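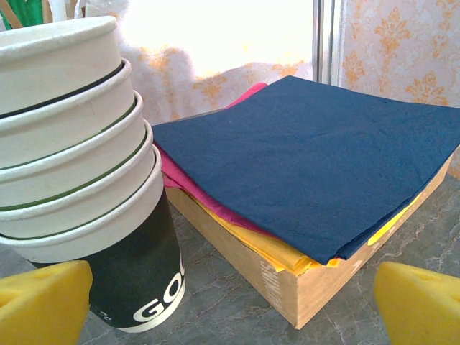 Scald risk in the family kitchen

Hot drinks cause more scald injuries in toddlers than bath water or stove-top pots, and most of those injuries happen at home within arm's reach of an adult. The mechanism is simple. A child between nine and 24 months can reach higher than parents expect, grips whatever is nearest and pulls it down. The liquid runs over the face, neck, shoulder and upper chest, where the skin is thin.

Catarina Henriques, a paediatric nurse who runs home safety sessions in Plorkport, works from temperature figures. Water at 60 degrees can produce a deep burn in a small child in about a second. At 54 degrees the margin is longer, though still shorter than the time most adults need to cross a room. A freshly made black tea is well above both. Adding cold milk lowers the temperature but does not make the cup safe straight away.

Reach and placement

Henriques asks parents to measure their child's reach with a tape, standing on tiptoe with one arm extended, and to add a hand's width. The result is the no-go strip along every bench and table edge. Tablecloths and placemats shorten the distance, as do kettle cords. A cord should be no longer than it needs to be and should sit behind the appliance.

Lids reduce the rate of spill but vary in how well they hold. A press-on lid can come off when a cup lands on its side. Screw-top travel mugs perform better, provided the drinking port is closed between sips.

Holding a baby and a hot drink at the same time is the habit she finds hardest to shift. "People will lock up the bleach and then drink coffee over the pram," she says.

Hot taps

Storage water heaters are generally kept at 60 degrees or higher to control bacteria, so the reduction has to occur downstream. A tempering valve fitted by a licensed plumber brings bathroom outlets to a safer level. Kitchen and laundry taps are often left untempered. Theerawat Chaiyaporn, a plumber with Azevedo, recommends having the valve tested every year and recording the date on the heater casing.

First aid

Remove wet clothing and nappies unless they are stuck to the skin. Cool the burn under cool running water for 20 minutes - this remains useful for up to three hours after the injury. Keep the rest of the child warm. Do not apply ice, butter, toothpaste or creams. Cover loosely with cling film or a clean, non-fluffy dressing.

Seek medical care for any burn larger than a 20-cent coin, any burn that blisters, and any burn to the face, hands, feet or groin. Call an ambulance if the child is drowsy or has trouble breathing.

The next Plorkport session is on Saturday, April 13, 2019. Bookings are through Sofia Barros at the Rulero centre.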